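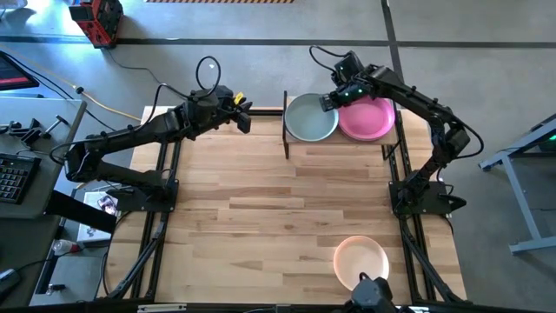 Right gripper at the rim of the gray plate, with the pink one close beside it.

Plisside Workshop Tips: When the Robot Takes Two Plates (and Other Dish Table Troubles)

If you have been following this page for a while you will know that the dish table at Uvstead has been my pride and joy and also the thing most likely to keep me past dinnertime. Two arms, a rack, a stack of colored plates, and a job any eight-year-old could do while talking about something else. Most of the time it goes nicely. This month's tips come out of the time it didn't, which was on a Sunday, on run 624, when the right arm went up to the rack for one plate and came away with two.

It lifted them a good way, too. The second plate was hanging on by its rim, stuck to the first one the way plates do, and it stayed there just long enough for me to think it was going to be all right. Then it let go, skated across the table, went off the edge and rolled a surprising distance over the concrete. The arm, meanwhile, carried on to the drop spot with its one remaining plate as if it had done a lovely job. No fault and no beep. As far as the log was concerned it was a perfect pick.

I have had a lot of mail about double picks since I first mentioned them, so I'll put down everything I've learned, in the order I would check it now if I were starting over with a cup of coffee and a free morning.

First things first: stop before you reach

I'm putting this at the top even though you all know it. A falling plate makes your hand shoot out – mine did – and a hand going over the table while an arm is moving is a much bigger problem than a plate on the floor. Let it fall! Hit the stop and wait until both arms are still, including the one you weren't looking at. Then go and fetch your plate.

A two-arm table has a nasty little trick here, and it caught me out. On ours, the pause button on the screen used to pause only the arm that was running the current step. The other one would quietly finish whatever it was in the middle of. The red button stops both, and always has, so that is the one we use now for anything unplanned. If you don't know which kind of pause you have, find out with nothing in the grippers and the speed turned way down, and write the answer on a piece of tape by the screen.

After a stop, remember that some arms sag when the power goes and some hold. If yours sag, look at what is underneath before you press anything, provided there isn't somebody in trouble, in which case press it and worry about the crockery later.

Fan the plates on the rack

Plates that sit flat together are the worst thing you can hand a gripper. The rims nest, the fingers come down a hair too far, and up they both come. Plates side by side can be nearly as bad when the edges touch, and I didn't believe that one until I watched it. The gripper comes in where the two rims meet and one finger lands on the neighbor.

So give them a bit of air. We leave seven millimeters between neighboring rims now and check it with a folded card I cut for the purpose, which lives in the drawer with the hex keys. If you have to stack, try a little wad of felt between plates while you are sorting out the finger depth, and take the felt out once you trust it. Don't leave it in forever. I did, and the arm got very good at picking up plates with felt on them.

Check the fingertips before you blame the camera

I spent the better part of an evening on camera settings when the trouble was in the tips. Ours have a small step at the end that the rim is supposed to seat against, and dust and old tape glue had built up in the corner of the step, so the rim sat proud and the finger went deeper to make up for it. A wooden toothpick and a damp cloth fixed it. I do it every morning now, and it takes less time than the coffee.

While you are down there, close the fingers slowly on a strip of paper and give it a tug. It should grip the same at both ends. If one side slides, the fingers aren't meeting square, and a plate held that way will swing when the arm turns. We changed to the Hiltidik pads in December and they have been fine for us, though they do want wiping with plain water. Anything with soap in it leaves them slick for an hour or so.
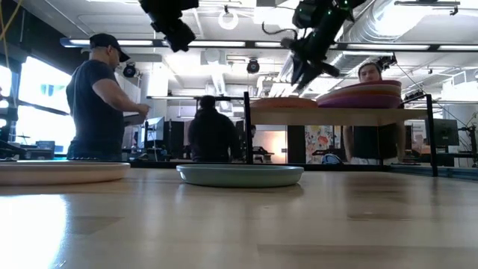
A reader wrote in after the last page to say that I was making too much of the fingertips, and that on their own table the whole business came down to speed. They had been running at 100 percent on the lift, dropped it to something gentler for the first little bit of upward travel only, and had not seen a double pick since. They also wondered, quite politely, whether I had tried that before going after the gripper with a toothpick.

I had not! I have now, and I owe that reader a thank-you. A slow start to the lift gives the lower plate a chance to let go while it is still close to home, where it drops an inch onto its own rack and does no harm. It didn't cure ours by itself, but it turned the ones we still got into small clatters, and a small clatter is something you can live with while you look for the cause. The rest of the move can be as quick as it was before. I would do both: clean tips and a slow first lift.

Teach the arm to notice

What bothered me most about run 624 was that the machine was so pleased with itself. It had no idea. All it knew was that the fingers had closed on something, and two plates are certainly something.

If your gripper reports how far the fingers are open, use that number. Close on one plate, write it down, close on two plates held together, write that down, and put your limit between the two. On our table it is plenty of difference to work with. Do it again for each kind of plate you own, as a thick plate can read a lot like two thin ones. If you get a reading over the limit, have the arm open and back away while it is still at the rack. Please don't have it carry the plates somewhere to think about it.

If your gripper won't tell you, a kitchen scale under the drop spot is cheap and perfectly good. It catches the mistake late, but at least it catches it, and the log stops telling you fibs.

Mind the rack itself

A light rack walks. Every time a gripper leans on the far rim of a plate it gives the rack a little nudge, and after a day of little nudges it isn't where the program thinks it is. Ours is an Antal, which I like very much and which weighs next to nothing, and when I finally thought to measure, it had crept away from its mark by more than the gap I was so carefully leaving between the plates. You can see how that would go wrong.

Put four corner marks on the table in masking tape and look at them before each session. Better still, hold the feet down with something you can remove. We use small wooden blocks on double-sided tape. I tried clamps first, and the elbow of the left arm found one of them on its very first trip home, so keep whatever you use lower than the lowest thing that passes over it.
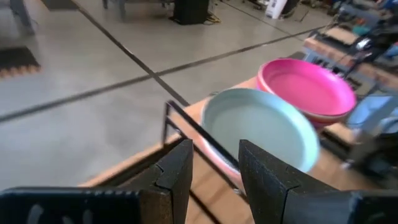 Open fingers at the rack, mint plate between them and the magenta one just behind.

Wires deserve their own word. If your rack has thin rods, a fingertip with a notch in it can hook one on the way out, and then the arm lifts the rack along with the plate, or tries to. The sign to watch for is a little shiver in the rack as the gripper backs off. Come out along the same line you went in, straight back, and only then go up. It looks fussy and it adds a moment to every pick, and I wouldn't go back to the old way for anything.

Tidy the floor while you're at it

The runaway plate fetched up against a loose cable, and going after it I very nearly fetched up against the same cable myself. Cables that cross a walking path should be covered or moved, and I know you know that, and I knew it too. Walk around the table once before you switch on. Pick up whatever doesn't belong there. Cables that go up to the arms need slack enough for the longest reach, so drive each arm to its farthest point slowly and watch the loop by the wrist. If it pulls tight, fix that before you do anything else on this page.

Going back to work after a drop

Don't just press start. Look at the dropped plate under a good light and run a fingernail around the rim, and if you feel a nick, retire it. A nicked rim catches on the fingers and you'll be chasing the same ghost next week. Home both arms, check the corner marks, and do a few picks slowly with your hand by the red button. If the wrist took a knock, check one taught point against a mark on the table to be sure it still lands where it should.

Keep the counter running, too. I was tempted to reset ours to zero after the repair, for the good feeling of a fresh start, and I am glad I left it alone. We're at 1746 now, and being able to look back and see that the trouble bunched up in the late afternoons is how I came to notice the creeping rack at all. A notebook does just as well as a spreadsheet. Write down the time, which arm, which plate, and what you changed, one line each, even when you are cross.

Next time I'll get to the cups, which several of you have asked about and which I have been putting off. If you've found a good way to stop a handle from turning in the grip, do write in before then.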